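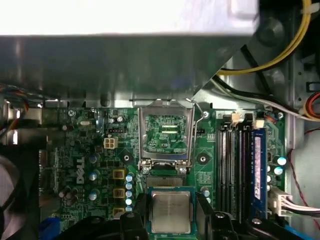

Home Explore Notifications Bookmarks Profile More

Declan Mudgway

Okay, processor week thread! I've been wanting to write this one up for ages. We're collecting demonstrations for the CPU job at Skatport and I have spent more time thinking about one small square of metal and circuit board than I ever thought I would. 1/

Quick background for new followers. We want a policy that can handle desktop parts: processors, memory, fans, the lot. To learn it, the model needs examples of somebody doing the job properly, over and over, from slightly different starting points. I'm one of the somebodies. 2/

My target for this task is 3000 episodes. We record in blocks of 30, then stop, stretch, look over what we've got and shuffle everything around. Chassis goes on a new angle, cables get pushed somewhere else, lights get moved a bit. Then another 30. 3/

I love the shuffling part. When I started I kept the bench neat as a pin and every episode looked the same, and the first model we trained was hopeless the moment a cable strayed into view. Messy cables are now my favourite colour of data. 4/

The task has two ends. One is the motherboard: load plate open, lever up, chip over the socket, let go gently. The other is the rack, where the chip sits in a printed holder. We record both ends as their own episodes and label them separately. 5/

Rack end! The chip has to be upright and square to the slot, and you're judging that from a wrist camera looking straight along the fingers. The pale grey print is lovely to work against because the edges of the chip stand out so well.

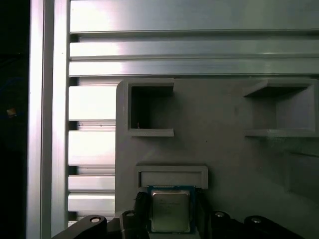
Chip in the fingers, slot holder right above it. 6/

Our printed panels are a Kendis design and I think we're on the fourth version. Early ones had a tighter slot and I swore at them a lot. Opening it up by a hair made the whole job more pleasant, and my operators stopped sighing into the headset. 7/

Things I've learned about driving the arm for this, in no order:

Slow down before you think you need to. If you only slow at the last moment, the model learns to rush in and stop dead. 8/

Pausing is bad too, though. If I sit still for a while working out my next move, that goes in the data as "sit still here", and then the trained policy freezes in exactly that spot looking thoughtful. I now plan the whole move before I press record. 9/

Small corrections are gold. A chip that comes in a touch crooked, gets nudged straight and then goes home is worth more to us than a perfect one. We even do a batch of 20 where we start crooked on purpose. Those take the longest and I enjoy them the most. 10/

Grip the sides, keep off the underside, and don't squeeze. We use dead chips for all of this, so a slip costs us nothing except pride. The sockets are another story. Pins bend if you look at them funny, and I check them with a loupe at the end of every block. 11/

Someone asked last time how we decide what to keep. Every episode gets watched by 2 people. If either of us can't tell what the operator was trying to do, it goes in the maybe pile. The maybe pile gets a second look on Sunday with a big pot of tea. 12/

And failures stay! We tag them and store them with everything else. Drops, jams, missed slots. I used to bin mine out of embarrassment, and I regret that now, as we ended up needing them to teach a little checker model what "not seated" looks like. 13/

Glare is my current headache. A heat spreader is basically a tiny mirror, and aluminium extrusion isn't far behind. Tilt the lamp one way and the lettering on the lid vanishes, tilt it the other and the slot edge does. So we record with the lamp in lots of spots and let the model sort it out. 14/

The MacRitchie crew reckon we should put up a diffuser and be done with it. Fair enough for a factory cell! But we'd like this to work on a bench in an ordinary repair shop, and those have whatever light they have. Happy to argue about it over a beer. 15/

Next up is closing the lever, which needs a surprising amount of push for something so small. Handden have lent us a set of longer fingertips to try and I'm very keen to see whether they flex too much. Will post the good, the bad and the bent. 16/

If you're collecting your own examples at home or at school, please tell me what you're doing, I read every reply. Doesn't matter if it's socks or screws. I'd especially like to hear how you keep your start positions varied without a spreadsheet, as mine has become a monster. 17/

Back to it, I've got half a block left before lunch and the chassis needs turning. 18/18

We use cookies to keep you signed in and to remember your settings. Accept all Manage choices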